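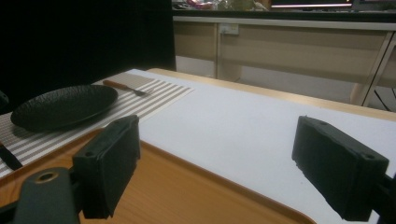
3.2 Table settings and materials

Figure 4. A setting on a white table, with a striped placemat partly over a wooden tray, a round black plate on the placemat, and a fork with a wooden handle beyond the plate.

The study looked at how people lay a place for one person when they are given more pieces than they need. Each household in the Retum sample received the same box and was asked to set a place the way they would for an ordinary evening meal. No order was given, and participants could leave out any piece.

Figure 4 shows a type of layout we coded as "overlapping." The placemat and the tray share part of the same space, and the placemat lies at an angle. We coded a layout as overlapping whenever one base piece covered any part of another, even a corner. Layouts in which the placemat lay fully inside the tray were coded as "nested," and those in which the two did not touch as "separate." Plates were coded by the base piece they rested on, so the plate in Figure 4 counts as placed on the mat.

Utensils caused more trouble. Our first coding sheet, adapted from the Plillia pilot, had only three positions for a fork: left of the plate, right of the plate, and on the plate. It had no entry for a fork lying beyond the plate, as in Figure 4. Joubert and Dlamini coded the first 50 layouts separately and disagreed mostly on cases of this kind — one coder forced them into "left" or "right," the other left the field blank. We added a fourth position, "far side," and both coders went back over the full first batch.

In total we collected around 800 layouts, of which 727 were kept. The rest were dropped when the plate was missing or the coders could not agree on the base piece after a second reading. Angle was recorded only for the placemat, in steps taken from the nearest table edge. We did not record the angle of the fork, though Xenos has suggested that a later study should.

Color was not coded. The pieces differed in color and surface, and several participants in the follow-up interviews said this affected where they put things. One woman told us she kept a dark plate off bare wood "so it has something light around it." We return to these remarks in Section 5, along with the question of whether a tray is treated as part of the setting or as something used to carry it — the interviews were split on this point.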